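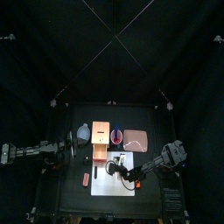 Cell Keeper (part time), Prekley Robotics Workshop, Clarnach

We're looking for a patient, tidy-minded person to look after our two-arm tabletop cell, and we'd love to hear from you even if you've never worked with robots before! Bicycle mechanics, piano tuners and people who fix their own sewing machines have all done well with us.

What you'd be doing

Mostly, keeping the cell fit to run. You'd start each shift by checking the brackets and the tension of the diagonal cords (they do drift, and a slack one will throw off a whole afternoon), then look over both grippers, wipe down the fingers and make sure no wiring can snag when an arm swings across. After that comes laying out the table for the next task, with the cup, the wooden box and the tray where the sheet says they go.

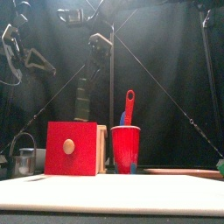
You'd also write up every repair in the log, however small, and help Hamish Doolan with the full service, which happens every 500 hours and takes the two of you most of a day. Hamish has looked after the cell from the beginning and will train you for your first 3 weeks, with plenty of tea.

What we offer

Pay is $105 a shift, 2 shifts a week, beginning in July. We're upstairs from the Lalness bakery, so lunch is easy (and usually too large).

How to apply

Send us a letter, as long or as short as you like, telling us about something you've repaired and how it went. Please mark it for Hamish, Prekley Robotics Workshop, Clarnach. We don't need a formal résumé. Letters should reach us within a month of this posting.

Posted May 28, 2018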